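Wanted: households that doubt their own recycling

The Bradville Waste Study is looking for 30 households to keep a record of what they throw out, and where they throw it, for 90 days starting in May. We would especially like to hear from people who think studies like this are a waste of time. We have read a lot of them and you may have a point.

Most of what gets said about household recycling comes from asking people what they do. People say they rinse the jars. They say they flatten the boxes and keep the greasy ones out. Then someone opens the bins and the numbers don't match. A survey in Grirkcombe a few years back found that 73 percent of residents called themselves "careful" or "very careful" sorters. The sorting line that took their bins had a different opinion, and the survey was still quoted in the town newsletter as a success.

So we are not going to ask how careful you are. We are going to ask you to hold on to certain items, bag them, and let us look.

What you would do

You would keep a short written log, five minutes or so in the evening. We want the things you hesitated over: the envelope with the plastic window, the coffee cup, the tissue paper from a gift, the toy that broke, the bag the takeout came in. Write down what it was, which bin you picked, and why. "Didn't know, guessed" is a perfectly good answer and we expect to see it a lot.

Once every two weeks you would set aside a paper bag of these doubtful items and leave it on the porch for pickup. No food, no medicine, nothing sharp, nothing with your name or account number on it. 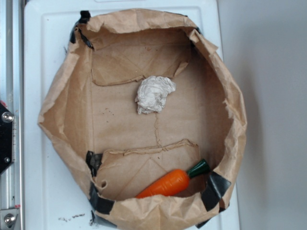 The bags do not need to be full. A thin week is still a week, and we would much sooner have a nearly empty bag than one padded out to please us. In the trial run we had people buying things in order to have something to put in. Please don't do that.

At the end there is one interview, at your home or by phone, lasting up to an hour. It will not be a test and we won't correct your log.

What you would get

$400 in total, paid in two parts: half at the midpoint and half after the interview. If you quit before the midpoint you will be paid for the weeks you finished. There is no prize drawing, no tote bag and no certificate.

You will not get a promise that your log will change anything. The city has seen studies before. We will send the results to the public works office and to every household that took part, including any results that make us look foolish.

Who can apply

Adults living in Bradville or the Abubakar Street area just outside the city line. Renters are welcome, and so are people in buildings with shared dumpsters, who are usually left out because they are harder to track. You need to expect to be at the same address for the whole period. Everyone in the household over 18 has to agree to it. One reluctant person is fine, one who refuses is not.

We can't take anyone who works for a waste hauler or for Wernico, which is paying for part of the study. Wernico sells sorting equipment, so you should know that before you sign up. Our agreement says they see the findings when you do and cannot edit them. We wrote that clause ourselves and you can ask for a copy - we would in your place.

How to apply

Write to Vasiliki Papadakis at the study office with your name, your street, how many people live with you, and a few lines on one item you have never known what to do with. Long answers don't help your chances. If we have more households than places, we will choose for a mix of homes and streets, and we'll tell you either way.

Contact | © Bradville Waste Study | Back to top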